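Spent the morning sorting the play kitchen stuff in the front room. Posting how I did it since a few of you asked last time. Long thread.

1/ Starting point: one big Hoven storage tub, two drawers and a shelf, all of it mixed together. Toy food, play dishes, train track, doll shoes, a lot of crumbs.

2/ I tipped the tub out onto an old sheet. If you do this on a bare floor the small pieces roll under the couch and you will be down there with a flashlight. The sheet also makes it easy to drag everything to one side when somebody needs to walk through.

3/ First pass was only two piles. Play kitchen and everything else. I didn't look at condition or try to match sets. Took 15 minutes.

4/ Everything else went back in the tub with the lid on. It's a job for another day and I don't want it in my sight while I do the food.

5/ Second pass was the food itself. I used to sort by set, the way it came in the box. That never lasted. The Sudis set and the Delorme set have almost the same carrots and the kids do not care which is which.

6/ So now it goes by how it gets played with. Vegetables together. Fruit together. Bread, eggs and cheese together. Cakes and cookies together, mostly because there are so many of them.

7/ Anything that comes apart and sticks back together (the kind you "cut" with the play knife) gets put together first. Halves without a partner go in a bowl on the side. At the end I go through the bowl once. Whatever still has no partner goes out.

8/ Lost halves this time: a tomato, a lemon, two kinds of bread roll. The tomato has been missing its other half since September. Out it goes.

9/ Washing. Hard plastic pieces went in the sink with dish soap and warm water, then onto a towel. I don't put them in the dishwasher. The Vuvton pieces say you can but the thin ones came out bent when I tried it.

10/ Wood pieces get a damp cloth and that's it. Felt pieces I just shake out, and spot clean if something sticky is on them.

11/ Let everything dry all the way before it goes in any kind of closed bag. I left mine on the towel through lunch and turned the hollow ones over once. Hollow pieces with a small hole in the bottom hold more water than you would think - squeeze them over the sink.

12/ Now the containers. I've tried a lot of these and have opinions.

13/ Lidded boxes: good for stacking, bad for kids under five. They can't get the lid back on so the lid lives behind the dresser.

14/ Fabric bins: fine for stuffed animals. For toy food they are too deep. Everything small ends up on the bottom and then the whole bin gets dumped out.

15/ Open baskets: best for what gets used every day. They can see in, they can carry it, they can throw things back in without thinking about it. Shallow ones are better than deep ones.

16/ Zipper bags: best for everything that isn't out right now, and for sets with a lot of little parts. You can see what you have and they lie flat in a drawer.

17/ So the system is baskets for what's out and bags for what's put away. When they get bored of what's in the basket I swap in a bag. That's the whole thing.

18/ On bags. I bought a pack of 300 cheap press-close sandwich bags the first time. They split at the sides and small kids can't tell if they're closed or not. I'm still using them up for screws and buttons.

19/ The kind with a slider on the zipper costs more but it's the one to get for toys. A four year old can work it. Bigger size too, so you can get a whole hand in.

20/ Corn is in with the vegetables, out in a basket, along with whatever else is getting cooked this week.

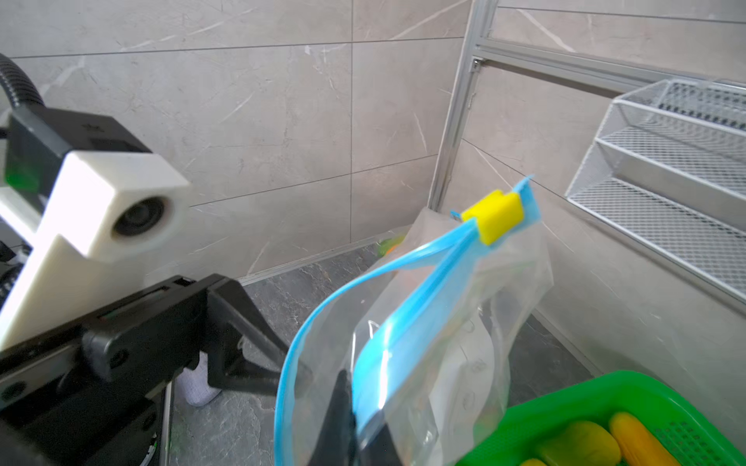
21/ Do the bags need labels? Only the ones whose contents look alike from outside. I put a strip of masking tape on those and write on it with a marker, and leave the rest plain.

22/ Don't overfill. If you have to press the air out with your knee to get the zipper shut, split it into two bags. An overfull bag gets opened once and never closed again.

23/ Safety note for people with babies in the house: bags stay up high and only come down with a grownup. Ours live in the top drawer of the dresser, which the little one can't reach yet. Baskets are on the low shelf, and I pull out anything small enough to swallow before they go there.

24/ Final tally, because I was curious and did count this time. 105 pieces of toy food kept. I would have guessed 200 before I started, so it's less than it felt like when it was all over the floor.

25/ What went out: the odd halves, a cracked play plate, paper pretend boxes that had gone soft, and a set of cups that has been chewed by at least two children. Nothing good enough to donate in that pile so it was trash and recycling.

26/ The duplicates that were in good shape went in a separate bag for my sister's kids. They have a play stove and hardly any food for it.

27/ Next up is the train track. I'm going to try one bag for straights and one for curves and see if it lasts a week. Will post when it's done.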